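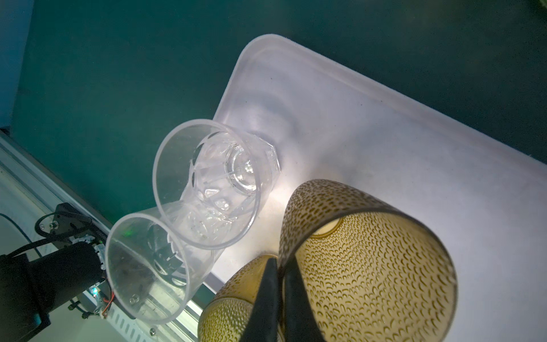 # Sorting Out the Cup Situation With One Tray

Every household has more cups than mouths. Mine has two mouths and, at last inventory, 19 cups, most of which live wherever they were last put down. After a long campaign of nagging (unsuccessful) and labels (ignored), I settled on a tray. It's a dull solution and I recommend it.

This covers the loose, everyday, mismatched stuff: clear plastic tumblers, colored glass, the small tinted ones that came from somebody's aunt. If you own a matched set of crystal, you have different problems and probably a cabinet for them.

## What you need

- A shallow plastic tray with a raised rim and rounded corners. Frosted or pale is good because you can see the grime.
- A clear stretch of table, long enough for a row of cups at the back.
- A dish towel you don't love.
- Your cups. All of them, including the one on the windowsill.

My tray came from Odera, the kitchen shop near the bus station in Trolcombe, where I paid 11 dollars and was asked twice whether I wanted the lid. I did not want the lid.

## Step 1: Line them up

Put every cup along the back edge of the table. Don't group them yet. A loose row is fine, and you'll want a gap between them big enough for your fingers, which you will forget about until you knock the first one over.

The row is there to shame you a little. It's also the only time you'll see the whole collection side by side, so have a look and decide what's worth keeping. My friend Shiela Quiambao got rid of half of hers at this stage and has been unbearable about it.

## Step 2: Bring the tray forward

Set the tray in front of the row with some bare table around it. You'll be lifting cups over the rim, and the rim is exactly high enough to catch a careless base. Lift, clear the rim, lower. Dragging is how you get the noise that brings other people into the kitchen with opinions.

## Step 3: Glass first, in the middle

Colored glass is usually the heaviest thing in the row, so it gets the middle of the tray. Mine are amber, with a dimpled pattern all over that makes them easy to hold and tedious to wash. Stand them upright and don't nest them. Two glass cups that nest nicely on Monday-type energy will need warm water, dish soap and a marriage counselor to get apart.

## Step 4: Plastic around it 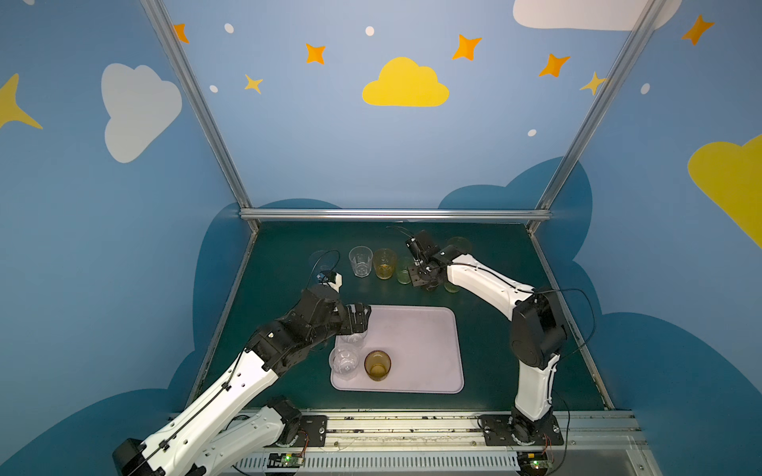

Work from one corner and keep the clear cups together. They vanish against a pale tray, and if you scatter them you'll put your hand through one while reaching for another. Set each down upright, let go, and only then go back for the next. Carrying two at a time saves you perhaps a second and costs you the one with the nice facets.

Faceted plastic tumblers sit still. Smooth thin ones slide. If you have both, put the smooth ones against the rim, where they have something to lean on.

## Step 5: Standing up or lying down?

Standing up takes less room and looks like you meant it. Lying down is for cups you're carrying a short way on a tray that isn't full, or for when you've run out of patience. Turn the mouths outward, leave the bases toward each other, and expect a bit of rolling with anything round. Paneled sides help.

Never lay glass down next to glass. I've done it. It was a short experiment.

## Step 6: Tinted odds and ends

Pale green, greenish yellow, whatever shade yours have faded to: these go last, in the leftover spaces. If there are no leftover spaces, that's the tray telling you something. Do a second trip or give a few away. Gitau Kombo, who lives upstairs from me, accepts donations and returns nothing.

## Upkeep

Wipe the tray once a week. Frosted plastic collects specks and smudges and shows all of them under a bright light. Warm water and a soft cloth are enough. I tried the scrubby side of the sponge and now there's a patch that looks permanently foggy.

Put the cups back in the same order each time, glass in the middle, plastic around it. After 40 days of this, my household began returning cups to the tray without being asked. The spoons are still at large.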